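Fellel Two-Part Hardwax Oil: Long-Term Review

Fellel sells its hardwax oil as a one-coat finish for interior tables, desks and counters. The system has two parts, an oil base and a hardener, mixed at a ratio of 3 to 1 by volume. It contains no solvent and no water. I have used it on two desks and a dining table, and I also ran test boards of it beside Lindus Satin, the single-part product I used before.

Surface preparation

The instructions call for sanding to 120 grit, with 150 as the upper limit. This matters more than it does with Lindus. I prepared one maple board at 120 and another at 220, and the finer board took up noticeably less oil and showed water marks sooner. Vacuum the surface, wipe it with a damp cloth, and let it dry overnight. Skipping the damp wipe leaves raised grain that feels like fine stubble after the finish cures.

Mixing and application

Pot life is listed as 60 minutes at room temperature. My first batch began to thicken before that in a warm garage, so I now mix small amounts. A kitchen scale is not a substitute for graduated cups, as the two parts differ in density.

Spread the oil with a plastic card or a white pad, let it sit for 13 minutes, then remove everything that has not soaked in. The surface should feel almost dry to the hand. Any oil left behind cures into a tacky film, and the only fix I have found is a pad with fresh product, worked hard. Lindus is more forgiving in this step but needs a second coat the next day.

Used rags can self-heat. Lay them flat outdoors or soak them in water before disposal.

Sheen

The label says matte. On open-grained oak that is accurate. On close-grained, light-colored woods the result depends on buffing, and a dry white pad run over the surface the next day raises it well past satin. Glare then becomes a factor under ceiling fixtures. Check a test board under the lights in the room where the table will stand.

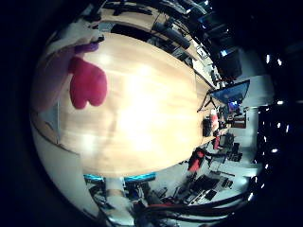

Light wood tabletop with overhead lighting reflected at the center.

Color shift is slight. The clear version warms maple and birch a little, less than Lindus does. Fellel's white-tinted version keeps pale wood pale, but lap marks show if the work stops partway across a top.

Durability

Full cure takes seven days. After that, I left coffee, red wine, vinegar and olive oil on the test boards for 60 minutes each. Only the vinegar left a trace, a faint dull ring that buffed out. A hot mug left no mark on Fellel and a light one on Lindus. Neither product resists scratches from unglazed pottery.

Sulastri Entili, who refinishes restaurant tables, gets about a year from it in heavy use before the seating edges need a refresh. Spot repair works well, with no visible border after buffing.

Cost

The 200 ml kit is $73 and covered my dining table with a little left over. Lindus costs less per can, but the second coat closes part of the gap. The hardener keeps poorly once opened.

Rating: 4 out of 5. One point off for the short shelf life of the hardener.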